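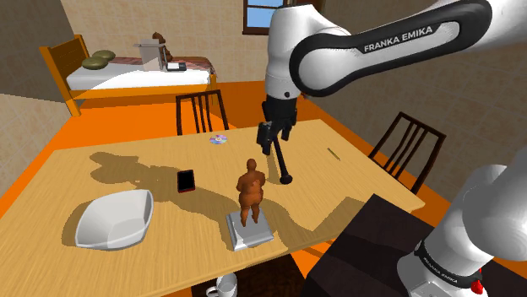 Session 4: working out what a flat really costs to rent out

Right, last time I promised we'd get to the sums, so find your Follutcombe sheet (the two-bed flat above the bakery) and a pencil.

Dirk Dekker's group asked me why the advert rent never matches what lands in the owner's account. Good question! Start with the month's rent, then take off the agent's fee, the service charge and something for repairs. I like to put 30 pounds a month aside just for small things like taps and locks, and yes, I know some of you think that's mean.

Now the empty weeks. Our owner gets 500 a month, so two months with no tenant is a thousand gone, and the service charge still has to be paid. Bart Wouters left that line out last week and his flat looked like a gold mine.

One more trap: the new boiler. It cost 3000, but please don't put all of it in March! Spread it over ten years and see what happens to your yearly figure.

For next time, do the same sheet for the Panden house, with and without a letting agent. Bring both versions, crossings-out and all, and we'll compare them in pairs.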